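# About Rorneo

Rorneo is a fabric handling kit made by Terley, a small company in Ornside. It fits on the end of a robot arm and picks up, holds and moves cloth. That is the only product we make.

We started out repairing machines for sewing shops. The shops kept asking for something that could take hold of a piece of cloth, and the grippers we could buy were built for boxes and bottles. In July of our second year we sold the first kit, and 39 shops and workrooms now use it.

## What you get

- One two-sided gripper with a wrist camera
- 13 ready-made routines for lifting, turning and laying out fabric
- A mounting plate for your arm - tell us the model when you order
- A printed setup guide, and phone help during shop hours

We keep a shelf of 228 fabric samples, plain and printed, and you are welcome to send us yours. We try it on the kit and write back with what worked and what didn't. Very thin silk is still hard for us, and we say so before you buy.

Printed cloth makes up most of our test work.
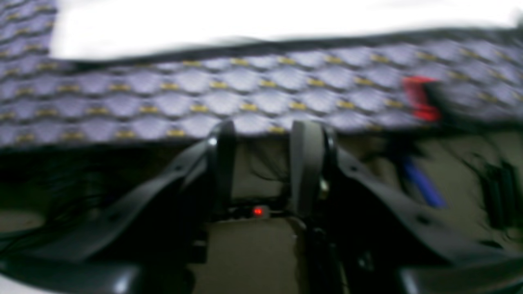
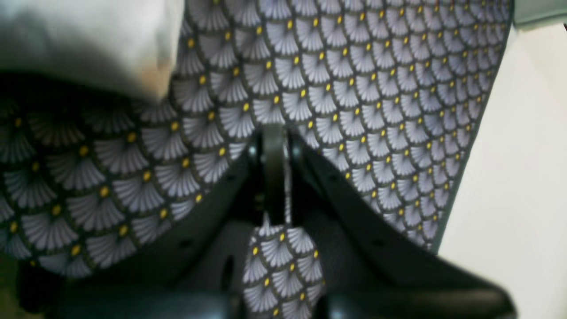 Hsueh, a curtain workroom that has used the kit for two seasons, wrote to us that setup took longer than they had planned, mostly the mounting, but that they now leave the lifting to it on long runs. They would still like a quieter motor, and they asked for a setting for lined fabric.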